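Robot Club list: messages by thread

Subject: Re: [robotclub] Cups task, and are we still on for the open evening?
From: Matilde Calado
Date: 5/24/21
To: robotclub list

Hello Florian, and hello everybody,

Thank you for such a thorough message, and sorry it has taken me the whole weekend to get to it. I had my mother staying and she does not approve of laptops at the table. I'll answer in between your questions where I can, and then there is a bit at the bottom for everyone, so please do read on even if you're not on the cups team.

Florian Danzer wrote:
> Hi Matilde, hi all,
>
> A few of us stayed on after the Zunari talk and went through the
> rules for the August challenge again. The cups task is worth 70
> points and the tidy-up task only 40, so we think the cups should come
> first. Is everyone happy with that?

Very happy, and I think it's the right way round. The tidy-up task is lovely to watch but there are so many different things to pick up that we could spend all summer on it and have nothing to show. Cups are all the same shape, bless them. If the Pastano team want to carry on with tidy-up on their own evenings, they have my full support and the key to the cupboard.

> Second question. Do we practise with the cups the right way up or
> upside down? The rules only say "paper cups on a flat surface". Upside
> down they are wider at the bottom and the fingers seem to slide up the
> side when we close too hard.

Upside down, please, at least until we hear otherwise. I wrote to the organisers in Gurham and they said the cups will start that way at the challenge itself, and that we may turn them over or stack them, whichever we like, as long as nothing ends up on the floor. I would go for stacking. As for the sliding, try coming in lower and closing more slowly before anybody starts gluing rubber to the fingers. We went down the rubber road two years ago and I was still peeling it off at Christmas.

> Third, we now have 373 recorded runs but I am not sure how many are
> any good. Some of them were me learning to drive it. Should we throw
> the early ones away?

Don't throw anything away yet! Move the early ones into a folder of their own and put your initials in the name. I remember my first runs and they were dreadful, but it was useful later to have them to compare with. The Salian group told me they ended up with 1266 runs before they were pleased with theirs, so please don't feel you're behind. You've done wonders for a group that meets once a week and spends half of it making tea.

> Last thing, could you write the set-up down somewhere? Every evening
> we argue over where the cups go.
>
> Florian

I can, and I should have done it ages ago. I'm putting it in this message so that it's in the archive and you can all find it. Three cups, upside down, on the pale board on the near table. Keep them spread out, with one well back towards the join between the two tables and the others further forward, and shift them a little between runs so that we don't end up teaching it just one layout. Both grippers start open. The back table is for the tidy-up things, so the fruit basket, the sponge holder and the bag of foam blocks can all live there while the cups are being done, and I'd like them left there because there will be clutter at the challenge too. 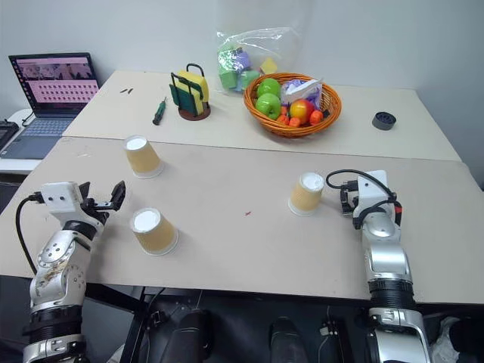
For everybody: the open evening

Yes, we are still on, and I'm delighted with how many of you have offered to help. I'd like two people at the robot at all times, one driving and one standing by the stop button and doing nothing else, please, however tempting it is to chat to the visitors. Younger children always want to touch the arms, so we'll have the chairs well back and let them move the cups about between runs instead. They enjoy that every bit as much.

If you can bring biscuits, write to me off the list or we shall all get thirty messages about shortbread. We also need a spare extension lead, a long one, and somebody with decent handwriting to do the sign for the door.

Florian, would you be willing to say a few words about the cups at the start? Five minutes is plenty, and you explain it so much better than I do. Have a think and tell me on Thursday.

With very best wishes to you all,
Matilde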